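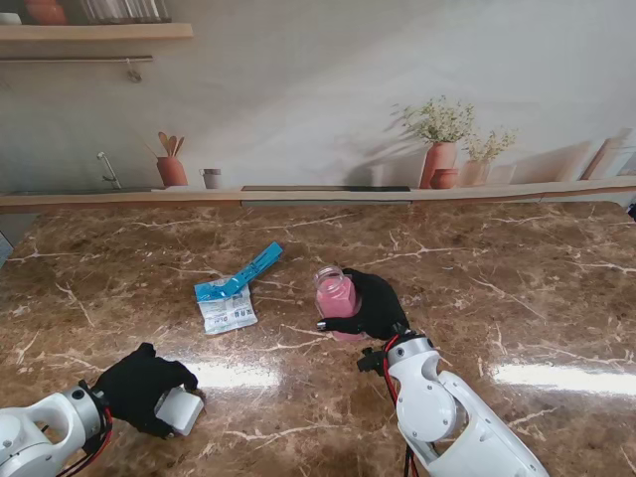 A glass jar of pink liquid and a flat packet on the brown marble tabletop at Goodall.

5 comments | 109 shares

A marble tabletop is back in use at the Goodall community rooms after spending most of August under a dust sheet.

The polished brown stone, veined in white and cream, was bought second-hand from a hotel in Kirora and has been repolished by Arance, a small firm that restores worktops. The job took four visits.

Bradley Clegg, who did the polishing, said the top had arrived dull and marked with rings from cups.

"It had been waxed over and over, so you couldn't see the veins at all," he said. "Once the wax was off it came up well. The shine is the stone itself – there's no varnish on it."

The table is used for sorting and putting away small household goods, and for short classes on looking after them. Tanko Onuoha, who runs the classes, said the new finish was easy to wipe down but showed up the light from the windows.

"In the afternoon you get a bright patch on one side, so people move their things along a bit," he said. "It's a nice surface to work on."

Users are asked to keep lids on jars when they are not needed and to mop up spills straight away, as marble can stain. Lemon juice, vinegar and bathroom cleaners should be kept off it altogether. Felt mats are kept in the drawer by the door.

A second, smaller top from the same hotel is still at the Arance workshop. It has a chip at one corner – Mr Clegg hopes to fill it before it goes to the Wakis rooms next door.

The Goodall rooms open at 5pm for evening classes.

Share this story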